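Small stands, small shops: notes for the display talk
Tumaini Kombo, Trornholm spring meeting, 7th May

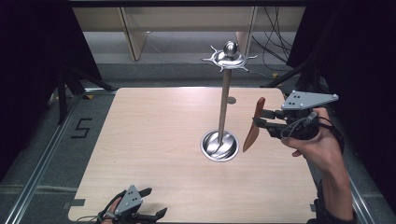 Opening (slide 1 stays up)

Good morning. I look after display fittings at Endetti, and before that I spent six years dressing counters for Gagnon. I've been asked to talk about the hanging stand. Thirty-two minutes, then questions.

On the slide: metal stand, round base, one thin pole, arms curling out from the top. Orange-brown leaf shape beside it. Let people look for a moment before going on.

Ask the room who has one of these in the shop. Then ask who has one with something on every arm. Expect fewer hands.

1. Where it stands

Most people push the stand to the back of the counter because they are worried about it being knocked. Customers then have to reach over everything else. Put it near the middle and clear what is round it. A pale top helps with a metal stand. On a dark top you tend to lose a thin pole altogether.

Check the base is flat before anything goes on. If it rocks when bare it will rock more when loaded. A thin felt disc underneath will cure most of it - folded card won't, it packs down after a day or two.

2. Loading the arms

This is the part people get wrong, so take it slowly.

Start with the heaviest piece and hang it on the arm nearest to you. The next piece goes on the opposite side. Keep going across and back. If you work round in a circle you end up with all the weight on one side for half the job, and a narrow stand will go over.

Bring the piece in from the side, at the height of the arm. Don't lower it from above, as the loop will catch on the knob. Hold the pole with your free hand if the base is light.

Leaf shapes hang best with the point down. Turn each one so the face is towards the door.

(Brunov story here if time allows. Sixteen glass drops, all on the window side, shop door opened in a wind. Keep it short.)

3. How much is enough

Yevdokiia Yurchenko tried this in her own shop through May. She had nearly 65 small pieces and two stands, and began by hanging the lot. People touched them but didn't lift them off. She cut it down to one piece per arm and kept the rest in a drawer under the till. She says people now ask what else there is, and she opens the drawer.

I would do the same. If you can't see the curl of the arm, there is too much on it.

4. Colour

Warm colours show up well against steel: orange, brown, dark red. Silver pieces on a silver stand need a coloured card or ribbon. Don't mix more than two colours on one stand unless it is for children.

5. Cleaning

Dry cloth daily on the base, where the rim shows every fingerprint. Pole once a week. For the curled arms use a soft brush, and take everything off first. No spray near anything made of paper or felt.

Questions likely to come up

Can it go in the window? Yes, but turn it every morning, as one side will fade.

Can the arms be bent back? Slightly, and once. After that get a new top.

Does it suit earrings? The arms are too far apart for that. Use a bar.

Handouts are on the table by the door. Order forms go back to Trornholm, please, not to me.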